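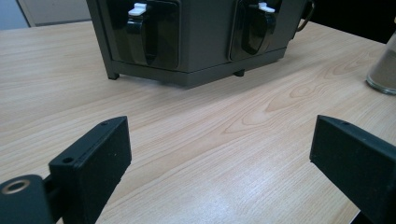
Chapter 3
Gifts, Favours and Debts

On the island of Rimitz you do not say thank you for a fish. If a neighbour leaves one on your step, you take it in, cook it and say nothing at all. Then, a few days later, something of yours turns up on the neighbour's step: a jar of plums, a mended net, an hour's help with the roof. Say thank you on the spot and you have more or less told your neighbour that the matter is closed, and that you would like to be left alone!

Visitors get this wrong all the time, and they get it wrong by being polite. I find that wonderful, and it is the puzzle this chapter sets out to explore. Why should a word that oils every conversation in one place sound like a slammed door in another?

Chapter 2 looked at who counts as kin. We now turn to what passes between people, whether they are related or not. Anthropologists call this exchange, and the word covers far more than buying and selling. A round of drinks is exchange. So is a lift to the station, a wedding present, a casserole carried to a house where someone has died, or a birthday card from an aunt you have not seen for years (and the small stab of guilt when you realise you forgot hers).

We will work through two cases side by side. The first is Rimitz, where 300 people live close together and nearly everyone keeps track of favours without ever writing one down. The second is Amedlow, a market town of 3,279, where a group of residents set up a swapping scheme and did the exact opposite. They wrote everything down. An hour of ironing or dog-walking earned one token, called a brinel, and a brinel could be spent on anybody else's hour. It is a lovely idea, and people took to it with great energy, but arguments soon began over things the founders had never thought to price. Does it cost a brinel to sit and listen to somebody who is lonely? What if you enjoyed it?

Islanders have a word, vi, for the feeling of owing something to a person you like. It is a warm feeling, with a bit of an itch in it. Keep vi in mind as you read, and try to notice when you have felt it yourself.

Before you go on

Think of the last thing you were given that you had not asked for. Did you give something back? How long did you wait, and would doing it straight away have felt odd?

Now think of somebody you would never pay for a favour, and somebody you would always pay. Jot down what makes them different. You will need your notes in Section 3.2, where we look at timing and why a gift returned too quickly can cause such offence.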